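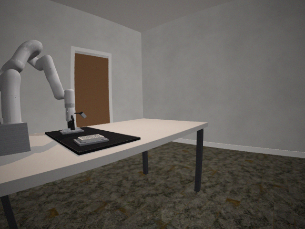 Rosalind reckons the loose stair tread should have gone at the top of the list, and after I'd walked up and down it a few times with a full mug of tea I moved it there. Fair call. She'd also like it known that she told me in March.

So this is the yearly once-over of the shared workshop at Sibiya, done on January 23, 2022, with my comments left in so you can all argue with them. Boxes with an x are fine. Empty boxes need somebody.

## Getting in and out

- [ ] **Back stairs, fourth tread from the bottom.** Rocks when you stand on the left side. One screw has pulled right through and the other is thinking about it. I've put yellow tape across it, please step over and don't peel the tape off (Ignacio, I'm looking at you). Longer screws and a bit of glue should do it.
- [x] **Front door.** Opens fully, latches by itself, no sticking now that the humidity's dropped.
- [ ] **Back door.** Opens, but only after you've shifted the recycling. I moved three bags and a broken chair to get to the handle, and that's no good if there's smoke. Keep the floor clear as far as the mat, please!
- [x] **Exit light.** Stayed on when I cut the power at the board. I left it 15 minutes and it was still nice and bright.
- [x] **Handrail.** Gave it a proper shove. Solid.

## Fire stuff

- [x] Extinguisher by the sink: needle in the green, pin in, tag current.
- [ ] Extinguisher by the kiln: needle in the green, but there was an apron hanging over it. I took the apron off. By lunch the apron was back. Can we get a hook somewhere else?
- [x] Fire blanket, in its pouch and the tabs hang down where you can grab them.
- [ ] **Smoke alarms.** Four went off beautifully. The one in the glaze cupboard gave a sad little chirp, and then nothing. New battery didn't help and the date on the back has worn away, so I'd just replace the whole thing.
- [x] Oily rags are going in the lidded tin. Good work, everyone, this was a shambles last year.

## Power

- [ ] **Power board under the long bench.** Fan heater, kettle and the glue pot, all on one board, and it was warm to the touch. The heater goes straight into the wall from now on. I know it's cold over on that side. I sit there too.
- [x] Safety switch: tripped when I pressed the test button, reset with no fuss.
- [ ] Extension lead, the orange one: outer sheath split near the plug. I've cut the plug off so it can't sneak back into use. Sorry if it was your favourite.
- [x] Bandsaw stop button. Works. The blade guard's a bit stiff to slide but it holds where you set it.
- [ ] Bench grinder: the gap between the rest and the wheel is too wide for my liking. Somebody who knows the machine better than I do, could you have a look? Don't use it till then.

## First aid

The Kotell kit on the wall had two sizes of bandage, plenty of gauze, and exactly no burn gel, in a room with a kiln in it. Xiomara's picking some up on her way through on Thursday, along with fresh eyewash, as the old bottle is out of date.

- [ ] Burn gel
- [ ] Eyewash
- [x] Gloves, tweezers, scissors (all there, scissors even sharp)
- [x] Phone numbers on the lid. I rang them. Leilani, yours goes to a fax machine, so send me the new one and I'll write it in.

## Shelves and lifting

- [x] Timber rack is bolted to the wall at both ends and doesn't budge.
- [ ] **Top shelf above the lathe.** The label says 40 kg. I got the bathroom scales out and weighed everything as it came down, and it came to 106 kg, mostly offcuts and somebody's box of tiles. It's all on the floor along the east wall for now. Take what's yours home and I'll bin the rest at the end of the month.
- [x] Stepladder feet. Rubber's good on all of them.
- [ ] The other ladder, the wooden one, has a crack in the side rail that you can get a fingernail into. Not to be used. I'd chuck it, but Orathai wants it for her beans and she's promised it'll never be climbed again.

## Who's on what

Ignacio has the stair tread and the apron hook. Xiomara has the first aid shopping. I'll get the alarm and a new lead, both under the 15 dollar limit I hope, otherwise I'll shout before I buy. The grinder still needs a name beside it.

I'm back in on Saturday with the drill, so if you want the tiles, come before lunch.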